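Kyei Robotics Club
Monday, 4:40 pm

1/ band sorting day at Ronow. 14 of us, 3 teams, one table. rule is simple - bands and straps go in the yellow bin, lamp and plant stay put 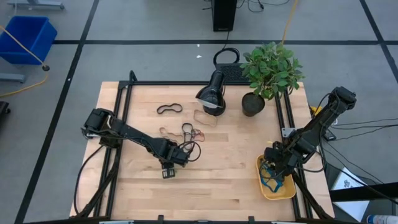

Right arm over the bin. Left arm side = the tangle.

2/ black bands ok. tan ones, ugh. almost the same color as the wood. Team Redau wants to retrain on 200 demos, we have 168 so far

3/ changed the layout for the hard round, fewer things, more space beteen them

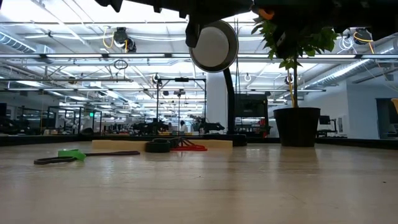 Red loop right in front of the beige board, plus a tree to steer around.

4/ grading is per pick. touch the lamp and you lose the run, no arguing pls
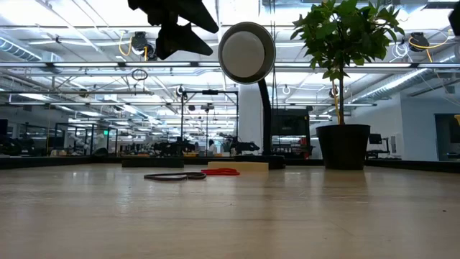 5/ NEXT WEEK
Poltden round. bring your logs, charge your laptops, name your files properly this time - "final_final2" is not a name

41 shares · 3 comments

"is the plant worth points"

"tan bands are evil, same probelm last term"

"what time do doors open?"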